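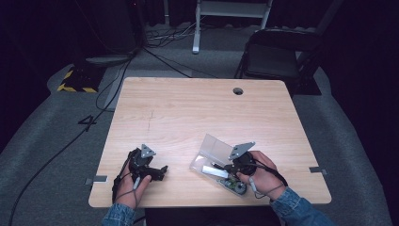
Maureen Tilstad
Instructor, Short Film Programming, Brollwood Evening School

Handout for session two: putting a block of shorts together

Hello again, everyone. I promised I would write up what we got through last time, plus the part we lost when the discussion about subtitles ran away with us (my fault as much as yours, I could talk about subtitles until they turn the lights off). Please bring this with you to the next session, along with your own draft running order, even if it's a mess. A messy draft is much more fun to talk about than a tidy one.

What a block is

A block is a group of short films shown together, one after the other, to people who have bought one ticket for the lot. A festival might have several in a day, and the same audience may stay for two of them, but you should plan each one as if it's the only thing people will see. Somebody will have hired a babysitter for it. Somebody else will have wandered in to get out of the rain.

Running time comes first, I'm afraid. When you fall in love with a film it's very tempting to leave the arithmetic until later, and then you find yourself in a projection booth, taking something out that you have already printed in the program. Write down the full length of each film including the end credits. Filmmakers sometimes give you the length without the credits on the entry form, so check it against the file you'll be playing. Then add your welcome, the gaps between films, any guest who is going to speak, and the time it takes people to find their seats after you've asked them to.

The Gatarura running order

In class we worked from the opening night at Gatarura, the small outdoor festival I helped with for several summers. They had 19 shorts in the whole program, spread over the evenings, and the courtyard took 200 chairs if you were friendly about the aisles. Those of you who missed it can borrow my copy, but the main points were these.

The first film was a light one with hardly any talking. Outdoors, in June, the sky is still pale when you want to begin, and dark pictures simply don't show up on the screen. The team had learned this from a lovely, gloomy film about a night fisherman that went on first the year before and looked like a gray bedsheet from start to finish. So the brightest film went first and the gloomier ones waited for proper darkness.

The longest film went just after the middle. People have settled by then, and they still have something to look forward to. We argued about this in class, and I do see the case for putting the longest film last, particularly if it's the strongest thing you have. My worry is the last bus. If your venue is out of town, look up the bus before you decide, and let the bus win.

The comedy came straight after the saddest film, and I've changed my mind on that since I first taught this course. I used to say it was kind to the audience. Now I think it was rather hard on both films: the sad one didn't get its quiet, and the funny one had to play to a crowd still looking for their handkerchiefs. An animated film would have made a gentler step between them. Try both orders with your own list, watching the last minute of one film and the first minute of the next, back to back. You will learn more from an hour of doing that than from anything I say.

A word about sound

Shorts come from all over, made by people with all sorts of equipment, and they're never at the same volume. Play a piece of every film in the room where it will be shown and write down the level you settled on. At the Oláh, the old dance hall we use for our student screenings, the back rows hear music beautifully and speech hardly at all, so I always sit at the back when I'm checking dialogue and ask a friend to work the desk. Bodies soak up sound, too – a full room wants a touch more volume than an empty one.
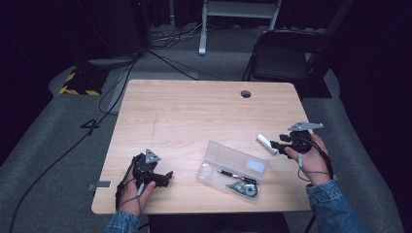 Gaps between films need a little thought as well. A few seconds of black is enough for most pairs. After something heavy, leave it longer, and please keep the house lights down while you do. I know it feels like forever when you're the one standing at the side of the room. It doesn't feel like that in the seats.

Asking for films, and saying no

Most of your films will come through an open call, and some you'll have to go and ask for. When you ask, say where you saw the film, when you want to show it, how many seats you have and whether you can pay. If you can pay only a small fee, say so in the first message. I've had very warm replies to very small offers and rather cool ones to messages that left the money out.

Saying no takes longer than you expect, so put it in your calendar as a job of its own. The Overo festival, which is larger than anything most of us will run, had 1000 entries the year I sat on their viewing team, and every entrant got an answer before the program was announced. The letters were short. They thanked the filmmaker by name, gave the answer in the first lines and didn't offer reasons. I'd copy that. Reasons start a conversation, and you won't have time for it that month. If a film came very close, you can add a line telling them so, but only if it's true.

Keep a list of the ones you were sorry to lose. Next year somebody will drop out of the program late, or you'll be asked to fill an afternoon in a library, and there the list will be.

The introduction on the night

Keep it under 2 minutes. Welcome people, thank whoever lent you the building, tell them how long the block is and whether there's a break. Warn them plainly about flashing images or anything distressing, and say which film it's in. Don't describe the plots. They have the program in their laps, and half of them are reading it while you talk.

If a filmmaker is there, ask beforehand whether they would like to speak, and whether they'd prefer before or after. Some would much rather wave from their seat and be left in peace. Have one question ready that can't be answered with a yes.

For next time

Bring a draft running order for a block with a clear opening film, a longest film and a closing film, with full lengths written beside each title. Write a few lines on one join between two films that you're unsure about. We'll watch as many of these joins as we can fit in, with the lights properly down.

Please also read the sample entry form at the back of the course folder and mark anything you'd find confusing if you were filling it in for the first time. Doors are open from 6:30, and there will be tea as usual. If you're coming straight from work do bring a sandwich, I'd much rather hear a bit of rustling than a rumbling stomach during the quiet ones!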